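Artículos › Organización de talleres y espacios de trabajo

3.2. Las bandejas y el desorden cotidiano

Quien haya pasado una temporada en un taller pequeño sabe que las piezas alargadas rara vez se quedan como uno las deja. En el taller de Parnville, donde trabajamos durante todo el mes de May­o, quisimos mirar con cariño y con paciencia ese desorden menudo, el que se forma en el fondo de una bandeja cuando las barras se echan sin pensar demasiado. De las 26 disposiciones que anotamos, en 23 había al menos dos barras que se tocaban o casi se tocaban, y en las otras quedaba entre ellas un espacio más generoso.

La disposición de la Figura 5 nos parece especialmente instructiva, y volveremos a ella más adelante. Son seis barras, tres rojas y tres de color verde oscuro, repartidas sin orden de color ni de dirección, con buena parte del lado izquierdo libre. El roce entre una barra verde y una roja, extremo con extremo, es justamente lo que en el cuaderno de Samevmont llamábamos «contacto de punta» —un nombre casero, lo reconocemos, pero que nos ha servido bien—.

Conviene decir algo también sobre las propias bandejas, que suelen olvidarse en este tipo de estudios. El fondo gastado y las paredes con marcas forman parte del lugar tanto como las barras, y preferimos conservarlas así, con sus arañazos, antes que cambiarlas por otras nuevas.

Figura 5. Seis barras de dos colores en la bandeja delantera; la trasera está vacía.
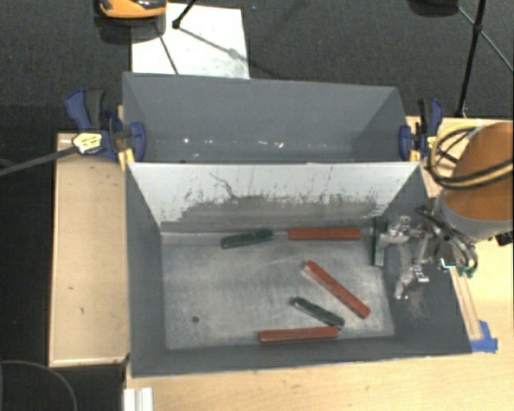
3.3. Criterios de anotación

Para cada disposición se apuntaron la dirección de las barras y los contactos entre ellas, siempre en ese orden.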